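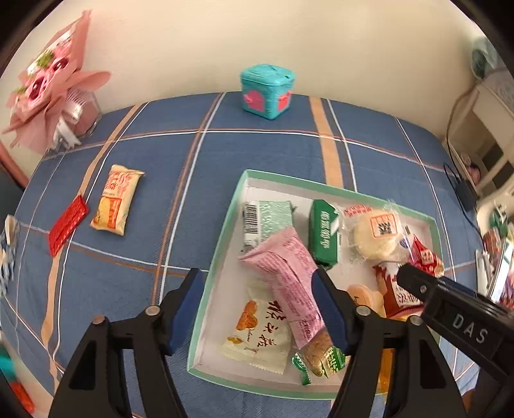

Packaged snacks in a shallow tray with a mint-green rim.

Limited warranty (car parts)

A limited warranty on a car part is a written promise from the maker that the part will be repaired, replaced or refunded if it fails because of the way it was made. I've been keeping up this article for the Haque home mechanics' wiki for a while now, and it's the one I get the most mail about, mostly from people holding a dead wheel bearing and a receipt they can't read anymore.

What it covers

The word "limited" does a lot of work. It usually means the maker covers the part itself and leaves out labor, towing, rental cars and whatever else broke when the part let go. So if your Imach alternator quits and takes the battery with it, expect to be talking about the alternator only (I learned this one in a parking lot, in the rain, very slowly).

Coverage is normally set by time, by distance, or by both. Trera water pumps, to pick one I've bought more than once, carry 2 years. Their radiator hoses get 11 months, and I have never found out why it's 11. Clotine sells its brake rotors with a six-month warranty against cracking, but pads are left out completely, as wear items nearly always are. Wiper blades, clutch discs, belts and bulbs tend to land in that same pile.

When the clock starts

Most warranties run from the day you buy the part, and some run from the day it goes on the car. This matters if you're like me and buy things in a September sale and then let them sit on a shelf all winter! The Imach leaflet says "date of purchase" in the small type on the back page. Trera will go by the installation date if a shop did the work and wrote it on the invoice along with the odometer reading.

A replacement part doesn't usually get a fresh warranty of its own. It picks up whatever was left on the first one, so a pump swapped in its last month is covered for that last month and then you're on your own.

Making a claim

You take the part back to the store that sold it, with the receipt, and the store either swaps it over the counter or sends it off for inspection. Photograph the receipt the day you get it, please. Thermal paper fades in a hot glove box faster than you'd think. Keep the box too if you've got room, because the batch code is often on the label and nowhere on the part.

Inspections can drag. My longest was 22 days for a Clotine caliper, and it came back approved with a paint mark on it and no letter. If a claim is turned down you can ask for the reason in writing, and I always do.

Things that sink a claim

Wrong application is the big one, meaning the part was put on a car it isn't listed for. After that come missing paperwork, damage from a bad install, racing use, and parts that have been cut, drilled or welded. Commercial use is a gray area. Delivery driving counts as commercial for Imach, and I've seen it catch people who only did it on weekends.

Core charges

People mix these up with warranties all the time. A core charge is a deposit you get back when you return your old part for rebuilding. It has its own deadline, printed on the sales slip, and a warranty return doesn't automatically settle it, so ask at the counter whether your core is still open.

See also: Extended service contract; Remanufactured part; Wear item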